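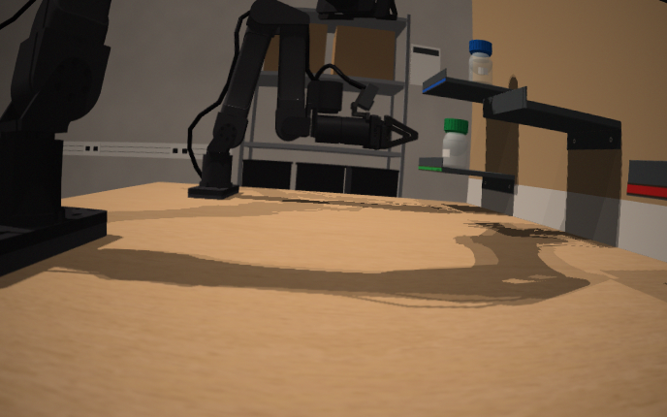 Two robot arms at a wooden table, computer rendering

Wustivine is a school of moral philosophy that arose in the river town of Wollau. Its followers hold that duty begins in small daily acts, such as greeting a neighbor or keeping a promise, and only later extends to the state. The main text, the Toscombe Sayings, contains 990 short passages in 76 chapters. Almost 400 of them deal with the conduct of teachers and pupils. Later schools disputed the order of the chapters, and the Farooqui edition places those on family first.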